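Home | Contents | Chapter 6 | Chapter 7 | Chapter 8 | Glossary

Chapter 7
Rooms and How We Use Them

A room is a space set apart for a purpose. Most homes have a place to cook, a place to wash and a place to sleep, but the lines between these have moved a great deal over time. This chapter looks at the bedroom.
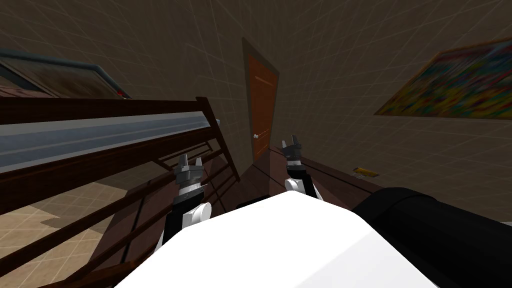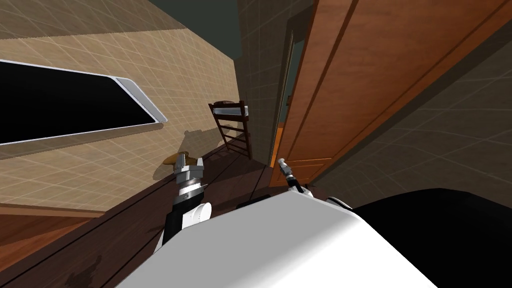 Figure 7.1 Two computer-rendered views of a room interior, both at a tilt.

7.1 Sleeping in company

For much of European history, few people slept alone. In a farmhouse, the whole household might share one heated room, with straw mattresses brought out at night and stacked away in the morning. Servants often slept in the kitchen or in a passage. A large bed was a costly item, and it was commonly named in wills along with land and livestock.

Wealthy families had bedchambers, but these were not private in the modern sense. Visitors were received there, and one chamber often opened directly into the next. To reach the last room in a row, a person had to walk through all the others.

7.2 The corridor

The spread of the corridor changed this. Once each room had its own door onto a shared passage, a bedroom could be closed off without blocking the way to anything else. Builders of large houses took up the idea first. Smaller town houses followed, usually with the bedrooms upstairs and the rooms for guests below.

In her study of the village of Sekemano, Veerle Jansen compared the floor plans of 14 houses. The older ones had a single sleeping space next to the hearth. In the newer ones, parents and children slept in separate rooms, and only 2 still had a bed in the kitchen.

Terms to know: bedchamber, corridor, hearth, floor plan

Before you read on, draw a simple plan of a home you know well. Mark each door, and note which rooms can be reached only by passing through another. Keep the plan for use in Section 7.4.

Last updated: February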